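Maurya 2 : planification de prise et suivi d'outil dans la scène cuisine

Publié le 12/05/2023 – Rubrique Logiciel

La version 2 de Maurya, la pile de planification et de contrôle développée à Latton, est disponible sur le dépôt interne. Elle remplace la branche utilisée depuis le mois d'août. Les changements portent sur trois modules : la génération des prises, le modèle de collision de l'objet tenu et l'enregistrement des épisodes simulés.

Le générateur de prises traite désormais les manches étroits comme une classe à part. L'ancienne heuristique plaçait le centre de la pince au barycentre de l'enveloppe convexe, ce qui, pour une spatule, tombait trop près de la lame. Le nouveau module segmente le maillage selon la largeur locale, retient la portion la plus fine compatible avec l'ouverture des doigts, puis échantillonne les orientations autour de l'axe du manche. Le filtrage cinématique intervient après, avec une limite de 339 candidats par objet.
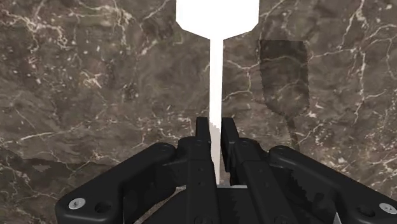 Le contact reste calculé sur des primitives simplifiées. Les patins sont approchés par des boîtes, l'ustensile par une décomposition convexe produite hors ligne. Le coefficient de frottement est lu dans le fichier de l'objet ; s'il est absent, le chargeur émet un avertissement et applique la valeur par défaut. Les scènes préparées pour Maurya 1 doivent donc être vérifiées avant toute comparaison de résultats.

Une fois la prise validée, l'objet est rattaché au dernier corps de la chaîne et pris en compte par le planificateur. Auparavant, seule la géométrie de la pince était testée pendant le transport, et une lame pouvait traverser un obstacle sans que la trajectoire soit rejetée. Le test couvre maintenant le plan de travail, les aliments et les objets décoratifs. Pour les formes ajourées, une sphère armillaire par exemple, l'enveloppe convexe est à proscrire : elle condamne tout le volume intérieur et réduit inutilement l'espace libre.

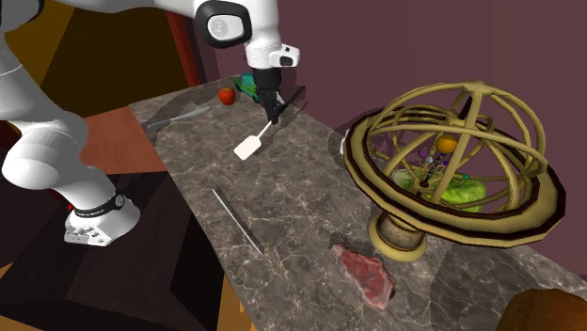
La campagne de non-régression, exécutée sur la grille de calcul de Vurkedmont, comprend 2000 épisodes avec placement aléatoire des objets. Dans 1107 d'entre eux, la première trajectoire proposée a été acceptée sans replanification. Les autres se répartissent entre replanification, dépassement du temps alloué et absence de solution cinématique ; le détail figure dans le journal joint à la version.

Côté outils, le visualiseur Proltstead lit directement les nouveaux fichiers d'épisodes. Les vues de la caméra de poignet et de la caméra fixe partagent la même horloge, et le décalage d'un pas signalé sur la branche précédente est corrigé.

Restent ouverts : la fuite mémoire lors du rechargement répété d'une scène et la prise en charge des objets articulés. Les anciens fichiers de configuration sont convertis par le script migre_scene, à lancer depuis la racine du projet. Les rapports d'anomalie doivent mentionner la graine aléatoire et joindre le fichier d'épisode complet.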